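Home | Products | Downloads | Support | Contact

This site uses cookies to remember your language and region. Accept | Settings

Drisurlow Bench Kit
Set-up Guide, Section 10: Comparing Fingers on a Hinged Door
Revised August 2018

This section covers the door test for the two-finger gripper. Run it once with each finger set you want to compare. The kit comes with the Arinska narrow fingers fitted. The Celler wide fingers are in the spare parts bag.

Before you start

You need a fixed camera with a view of the whole table, the wrist camera, and a countertop oven with a door that hinges at the bottom. Finish the arm calibration in Section 8 first.

CAUTION: Unplug the oven. The test uses the door only and no heat is needed.

CAUTION: Keep hands away from the door and gripper while the arm is enabled. The stop button must be within reach of the person running the test.

10.1 Placing the oven

1. Put the oven on the table at an angle to the arm, so the wrist can reach the door without passing over the control knobs.
2. Open and close the door by hand. If it sticks or drops, use another oven.
3. Put a dish on the rack if you plan to run the reach-in test in Section 11. Leave it out otherwise.
4. Check that the cable along the arm has slack at the wrist. Move the wrist to both ends of its travel and watch the loop.

10.2 Checking the views

1. Load profile 817 on the Mäkelä controller.
2. Jog the gripper toward the door at the slow setting. Stop before contact.
3. Open both camera windows and compare them. The fixed view must include the gripper, the handle and the full door. The wrist view must include a fingertip and part of the oven front.

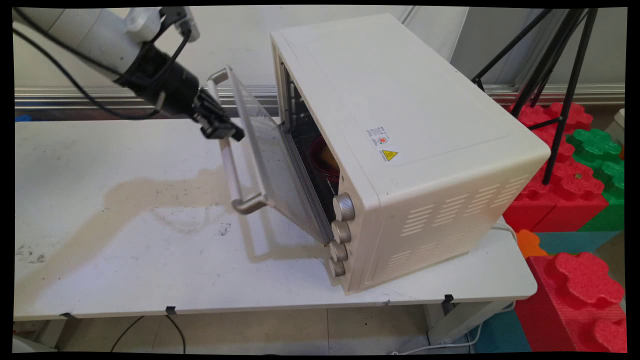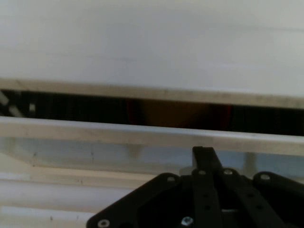
Figure 10-1. Fixed camera view (first) and wrist camera view (second).

Note: Focus the wrist camera on the fingertips. Objects inside the oven may look blurred at this setting. Do not refocus between runs.

10.3 Running the comparison

1. Set the grip force to 10 N for the first run.
2. Start the door routine. The arm opens the door, pauses, and closes it.
3. Save the log and both video files under the name of the finger set.
4. Disable the arm, change the fingers, and repeat from step 1.

If the controller shows code 249, the fingers closed without meeting the handle. Jog back, correct the approach height, and start the run again. Code 357 means the door load was above the limit. Check the hinge before you raise the limit.

Note: Tighten the finger screws again after the first run with a new set. Loose fingers give a false slip reading.

Go to Section 11 for the reach-in test.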